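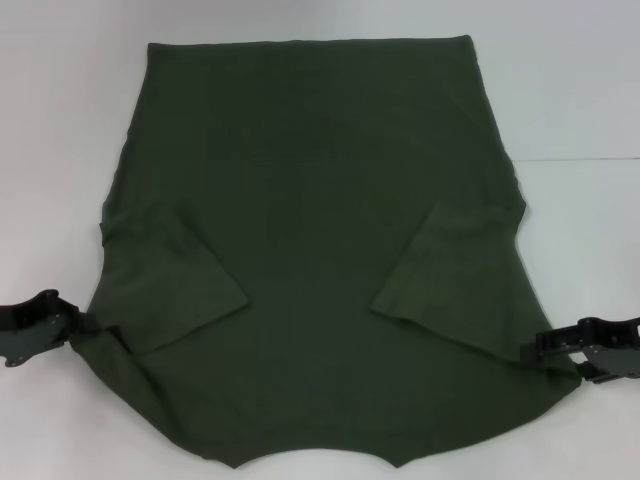
Home Topics Body House and Home Weather Ask Us

Why does a T-shirt want to be a rectangle?

Take a T-shirt out of the clean washing and drop it on your bed. It will land in a heap. Drop it again and you'll get a different heap. You could do this all afternoon and it would never once land folded, which is rude of it, but there is a proper reason.

A T-shirt is floppy. It can bend almost anywhere, in almost any direction, so there are thousands and thousands of ways for it to be a mess and only a few ways for it to be tidy. If you let chance decide, chance picks a mess. Grown-ups know this and it's why they look like that when they open your wardrobe.

What shape is a T-shirt, anyway?

Lay one out flat and have a look. It's a sort of fat letter T. The middle part, the bit that goes round your tummy, is called the body. The straight edge at the bottom is the hem. The two bits that stick out are the sleeves, and the curved bit is the neck, where your head comes through (eventually, if you've picked the right hole).

Drawers are rectangles. Shelves are rectangles. Even the airing cupboard at your gran's is a rectangle, with a hot tank in it. A letter T doesn't fit nicely into a rectangle because its arms get in the way. So the first job in folding is nearly always the same: deal with the arms.

Putting the arms away

You fold each sleeve in, so that it lies over the body of the shirt. Do one side, then the other. When both are in, the sleeves point at each other across the middle, like two people who have met in a narrow corridor and are waiting to see who goes first.

Now look at the outline. No more T! You've got something much closer to a plain block, and plain blocks are easy. Fold a block in half and you get a smaller block. Fold it again and you get a smaller one still. Each time, the shirt takes up half as much of the drawer and gets twice as thick.

After one fold in half there are twice as many layers. After two folds there are 4 times as many. After three there are eight times as many, and by then your T-shirt is a small cushion and is trying to spring open. That's the cloth's doing. Most T-shirts are made of jersey, which is knitted from rows of tiny loops, and loops can stretch and squash and push back a little.

Who thought of jersey?

It's named after the island of Jersey, where people were knitting woolly things for fishermen long before anybody had a T-shirt. If you look very closely at your sleeve, with a magnifying glass if there's one in the house that isn't lost, you may be able to see the loops. They look like a lot of very small letter Vs standing in columns.

Does it matter if there are wrinkles?

A bit. A wrinkle is a fold that you didn't mean to make. When the shirt sits at the bottom of a pile for a week, everything above presses on it, and the wrinkle gets squashed in along with the proper folds. Run your hands over the shirt from the middle to the edges before you start and most of them will go. One or two will stay. Let them. It's a T-shirt, and you'll be sitting on the floor in it by lunchtime.

Try it: the Bilham drawer test

Our reader Linnea Tveit, from Bilham, sent us this one. You need a drawer, a pile of some 20 T-shirts (borrow other people's, and ask first) and a patient adult.

First, throw the shirts in any old how and try to shut the drawer. Lean on it if you must. Then take them all out, fold every one with its arms in, and stack them in the drawer again.

Linnea's drawer wouldn't shut the first time. The second time it did, with room left over for 3 jumpers and a torch. Her brother's drawer wouldn't shut either time, but his turned out to have a football in it.

Where did the extra room come from? A heap of shirts is full of air, trapped in all the little caves between the lumps. Flat shirts lie close together and squeeze most of it out.

Words to know

Hem: an edge that has been turned over and stitched so it doesn't fray.
Seam: the line where two pieces of cloth are sewn together.
Jersey: stretchy knitted cloth.
Floordrobe: not a real word, whatever your sister says.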